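Unit 6: Shift Structure and Line Changes

Read before the rink session. Bring the blank shift chart from Unit 5. The worked chart at the end of these notes uses the same column order.

## 6.1 Terms

**Shift.** The time a skater spends on the ice between coming over the boards and leaving again. Stoppages during a shift count toward its *elapsed* length but do not count toward its *played* length. Always state which one you are reporting.

**Change on the fly.** A substitution made while play continues. The retiring player must be within five feet of the bench, and out of the play, before the replacement touches the puck or checks an opponent. Rule books word this differently, so check the one your league uses.

**Long change.** The situation in the second period, when teams have switched ends and the defensive zone is farther from the player bench. If a game goes to overtime, find out before the game which ends will be used.

**Partial change.** One or two skaters leave and the rest of the unit stays. This is the most common kind of change at junior level and the hardest to chart.

## 6.2 Why shift length matters

A forward skating hard works mostly on short-term energy stores. These run down within the first part of a shift and recover on the bench, but recovery takes several times as long as the effort did. A player who stays out too long recovers less before the next shift, and the deficit carries forward through the period.

Two effects show up on the chart before they show up to a spectator:

1. Gap control gets worse. Tired defensemen back in earlier and give up the blue line.
2. Changes become forced. The tired unit dumps the puck from its own side of center, which in most leagues risks icing. After icing the same tired unit has to stay out for the faceoff.

The second effect is the more costly of the two. Mareike Brinkmann's charting group found that it tends to come in clusters: one forced change is followed by another two or three shifts later, when the same line is sent out without enough rest.

## 6.3 When to change

The standard teaching order is as follows.

- Change when the puck is deep in the offensive zone and the opponent does not have clean possession.
- Change when your own team has controlled possession behind its net and the other team has pulled back.
- Do not change when the puck is moving toward your own zone.
- Do not change both defensemen at once in the long change unless the puck has been put deep.

Defensemen change second. The forward nearest the bench goes first, then the center, then the far-side forward. The far-side forward is the one most often caught out, and the chart should identify that player by number whenever it happens.

Communication is simple and should stay that way. The retiring skater calls the position, not a name. The assistant coach at the door repeats it. A replacement who has not heard the position twice stays behind the boards.

## 6.4 Working example: the Sondari scrimmage

The data come from a single camp scrimmage between the Sondari group and the Grelus group, charted by Pantelis Fragkou and Melina Stamatopoulos. Each charter followed one bench. The full sheet has 407 individual shifts. After removing special-teams shifts and shifts cut short by the end of a period, the remaining set was split by type of change.

| Type of change | Shifts |
|---|---|
| On the fly, full unit | 110 |
| On the fly, partial | 179 |
| At a stoppage | 62 |
| Removed from the set | 56 |

Three points for discussion.

**Partial changes dominate.** This is normal for a camp, where players have been together for a short time and lines are not settled. Do not read it as poor bench management. With a team in midseason form, the share of full-unit changes should be higher.

**Stoppage changes are few.** The scrimmage was played with quick faceoffs. In a regular game the officials allow a line change procedure, visiting team first, and the count would rise. Comparisons between scrimmage charts and game charts should always note this.

**The removed set is not random.** Special-teams shifts go to the better players. Once these are taken out, the top forwards look as if they play less than they do. Any ice-time total has to be calculated from the full sheet.

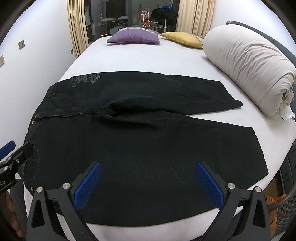

Charters should also agree in advance on when a shift starts. The course standard is first skate contact with the ice. Some programs start the clock when the retiring player reaches the bench, which produces shorter shifts and hides slow changes. If two charts disagree by a steady amount for every player, check the start definition before anything else.

## 6.5 Common charting errors

- Recording the line instead of the player. Lines get mixed after penalties, and the chart becomes useless from that point.
- Writing down the scoreboard time without the period.
- Marking a goalie pull as a change. It is a sixth skater coming on and has its own column.
- Filling gaps from memory during intermission. Leave the cell blank and mark it with a dash.

Sofia Bakalis checks all submitted charts against video. A chart with honest blanks is accepted. A chart with filled-in times that do not match the video is returned.

## 6.6 Exercise

Work in pairs, one bench each. Chart the second period only.

1. List every shift by player number, start time and end time.
2. Mark each change as full, partial or stoppage.
3. Circle every shift that ended with the puck moving toward the charted team's zone.
4. For each circled shift, write one line on where the puck was ten seconds earlier.
5. Compare average played length for forwards and defensemen. Show the subtraction for stoppages.

Hand in the raw sheet as well as the clean copy. Jarlath Flanagan will collect both at the start of the next unit.

## 6.7 Reading

Deligiannis, course reader, chapter on bench procedure. Skip the part on the old tag-up rule, which will be covered with zone entries in Unit 8. Eren, short paper on rest intervals in junior forwards, first half only. The tables in the second half use elapsed length throughout and should not be compared with the table in 6.4.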